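The Croissant Question
Feb 4, 2026

I should say up front that I'm a keeper. My sister Lụa is a thrower. We share a last name, a car and (since our uncle died) one toy shop's worth of leftover stock, and if you've ever tried to empty four closets with someone who thinks everything you pick up is garbage, you already know how my winter went.

Uncle's shop was called Nghiêm, after his mother, and it sold one thing well: pretend food. Little bakery sets, little grocery sets, tea parties for bears. The lease ran through March, and Lụa had a plan, because Lụa has always had a plan. We'd put everything on the big table, a bit at a time. We'd look at each thing once. It would go in a carton to be sold, or it would go in the bin, and there would be no third place.

"What about a maybe square?" I said.

"There's no maybe square."

"There are so many squares, though!"

She went to find the dustpan.

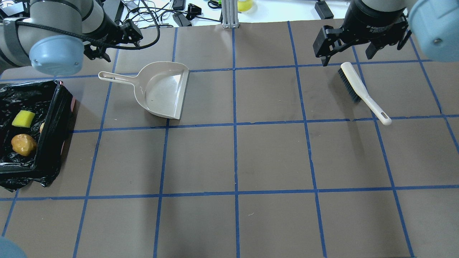
Dustpan, brush, and the bin over on the left.

The squares were all over that table, blue tape on brown, and I did love them. You could park a teapot in one and feel like you'd made a decision. Lụa said that was exactly the trouble with me, I thought putting a thing down neatly was the same as dealing with it. Well, it's half of dealing with it. I still believe that.

We had rules, and I'll give you the main one, since the whole argument hangs on it: if it had a mate, it stayed. A cup with a saucer was a set and a set could be sold. A cup on its own was bin. So I spent my days hunting for mates. I matched a lid to a pot by the chip in both of them. I matched two halves of a melon that had come from different melons, and when Lụa turned it over she just looked at me for a while and put it in the carton anyway, which I think she'd deny now.

Giang Vi came by on her lunch break to see if there was anything for her daughter. She'd worked the register for Uncle when she was in high school, and she knew the price of everything in there by heart, even the stuff that had been marked down twice. She ate a real sandwich over my nice clean squares and got real crumbs on them.

"He used to throw these at people," she said, holding up a dinner roll. "Anybody who came in and asked if the food was real."

"Did he hit them?"

"Oh, every time."

I went for the brush. Lụa took the roll out of Giang's hand and stood there with it over the bin, and I could see her checking whether it had a mate. A roll is a hard case. Rolls are supposed to come in a bunch.

"One roll isn't a set," she said.

"One roll is a snack," said Giang.

In it went.

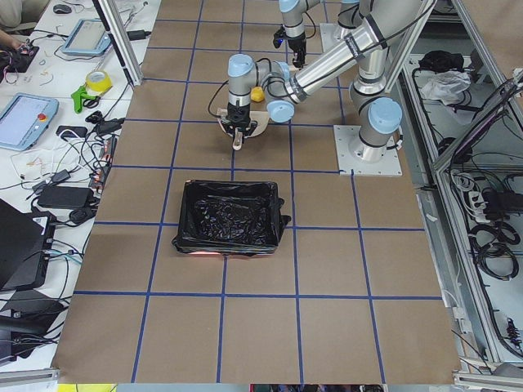 What was in the ledger

I found the ledger that evening behind the wrapping paper. Uncle wrote down every sale in pencil, and when he got tired of numbers he wrote down other things. It rained. The Naidoo boy came in again and bought nothing again, gave him a lemon. That kind of thing. I read it sitting on a carton with my coat on while Lụa called out that I was not being paid by the hour.

The Naidoo boy was Siyabonga Naidoo, who's a grown man now with a mustache and a dental practice, and I'm sorry but I did call him. I read him the line about the lemon. He was quiet for so long I thought the phone had cut out.

"I still have it," he said. "It's in the waiting room. Kids chew on it."

Then I turned to the last pages, and there it was, in the shakiest pencil of the lot. Croissant, butter, 1 of 74. Best thing I ever made. Do not sell.

"Made?" said Lụa, who had come over to read on my shoulder. "He didn't make any of it. It came from Garex in big sacks."

"It says made."

"And where are the other seventy-three?"

I didn't know. I don't know now. Maybe he sold them before he got sentimental, or maybe he meant to make them and only got as far as one. Mi-kyung Yang, who had the shop next door and was in and out of ours all those years, thinks he gave one to everybody who came to his wife's funeral. She says she has hers somewhere. She's been looking for it for weeks, poor woman, she's got the whole kitchen out on the floor.

But you see my problem. We'd had croissants on the table all day long. We'd had a regular breakfast buffet.
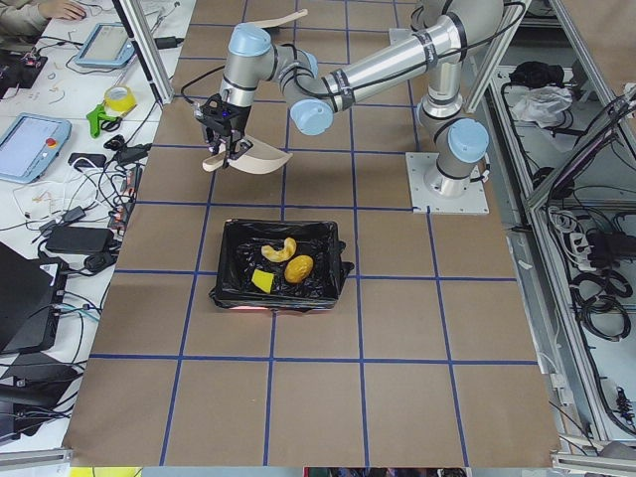
Lụa does not apologize, so I'm not going to pretend she did. What she did was turn on all the lights, put her glasses on top of her other glasses, and pull up a stool. By then I was sure I'd remember it as a whole mountain of stuff we'd tossed, but when we leaned over the tray there was a tan thing shaped like a croissant near the top, a golden-brown bun just below it, and a bright yellow wedge you'd call cheese if you were playing house. Three things, on that crumpled black bag, like somebody's very strange lunch. She picked out the croissant and held it up to the light and looked for a mark, a thumbprint, anything at all.

"Well?" I said.

"I can't tell."

"Does it look like the best thing anybody ever made?"

She turned it around. She really did consider it, I'll give her that.

"It's a good croissant," she said.

It had no mate. By her own rule it was bin, and I watched her get as far as the edge of the bag with it and stop. Then she tore off a strip of tape from the roll in her apron pocket, wrote MAYBE on it with the carton marker, and stuck it down in the nearest square, a little crooked.

I got the roll out too, while she was in a mood. And the cheese. Giang wants the cheese for her daughter, but I've told her she'll have to come in and ask me if it's real first, and I've been practicing my throw.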